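Planches à découper : nettoyer, huiler, récupérer

Notes en vrac, mises à jour en décembre. Je complète quand j'ai cinq minutes.

Le lavage d'abord. Eau chaude, goutte de liquide vaisselle, éponge côté doux. Les deux faces, toujours les deux, sinon la planche tuile. Jamais de trempage. Jamais de lave-vaisselle, même programme court. Essuyer tout de suite puis laisser sécher debout, sur la tranche, 20 minutes minimum avant de ranger.

Contre le radiateur : non. Fentes garanties au bout de quelques semaines.

Odeur d'ail ou d'oignon

Gros sel, demi citron, frotter dans le sens du fil. Laisser poser le temps de faire la vaisselle. Rincer à l'eau froide, l'eau chaude fixe l'odeur (ma mère le disait, je n'ai jamais vérifié mais je fais pareil). Pour le poisson, recommencer une deuxième fois avec du bicarbonate.

Taches de betterave, curcuma : citron seul, puis soleil sur le rebord de fenètre. Le curcuma part lentement. Patience.
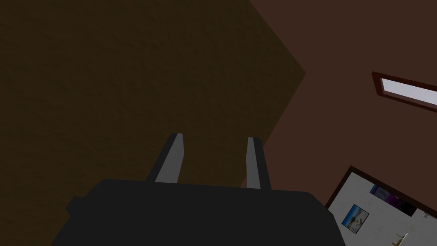
Peut-on huiler une planche avec de l'huile d'olive ?

Mieux vaut éviter, elle rancit et la planche finit par sentir le vieux placard. Prendre de l'huile minérale alimentaire, ou de l'huile de lin cuite vendue pour contact alimentaire si vous avez la patience d'attendre le séchage.

Huiler, la méthode rapide

Planche bien sèche, depuis la veille si possible. Verser un filet, étaler au chiffon, insister sur le bois de bout – c'est lui qui boit. Laisser une nuit. Essuyer le surplus au matin. Si ça colle encore, trop d'huile, repasser un chiffon propre.

Une fois par mois l'hiver, moins souvent l'été. Le test : quelques gouttes d'eau dessus. Elles perlent, c'est bon. Elles s'étalent, on huile.

J'utilise l'huile Levik, flacon à bec, pratique. Kenza Zaki m'a écrit pour recommander la cire Uveck par-dessus, mélangée moitié-moitié avec l'huile au bain-marie. Essayé sur une petite planche : joli toucher satiné, mais il faut frotter longtemps.

Attention aux chiffons imbibés d'huile de lin, ils peuvent prendre feu tout seuls. À plat dehors pour sécher, ou dans un bocal d'eau fermé. Pas en boule dans la poubelle !

Rattraper une planche abîmée

Entailles noires, surface pelucheuse : poncer. Grain 80 si c'est vraiment creusé, puis 120, puis 220. Entre les deux derniers, mouiller légèrement, laisser sécher, les fibres se relèvent et on les coupe au dernier passage. Dépoussiérer, huiler deux fois.

Planche voilée : la poser bosse vers le haut sur un torchon humide, des livres lourds dessus, une nuit ou deux. Marche si le voile est léger. Sinon rabot, ou elle devient dessous de plat.

Fente fine : colle à bois alimentaire, serre-joints, ne pas trop serrer. Fente qui traverse – on jette.

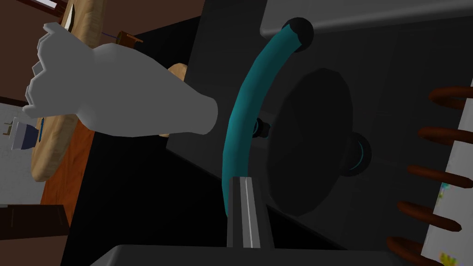
Ranger et séparer

Une planche pour la viande crue, une pour le reste. Marquer la tranche au pyrograveur ou faire une petite encoche, le feutre s'en va. Mahmoud Lamrani, lui, met un anneau de ficelle dans le trou de la poignée, ça marche aussi.

Debout dans un range-planches, avec de l'air entre chaque. Pas empilées à plat. Et pas sous l'évier, trop humide.

Si la planche glisse pendant la coupe : torchon mouillé bien essoré dessous, plié en deux maximum. Les petits patins en silicone se décolent au bout de quelques lavages.

Prochaine mise à jour : les couteaux, et la pierre à aiguiser que je dois aplanir depuis des mois.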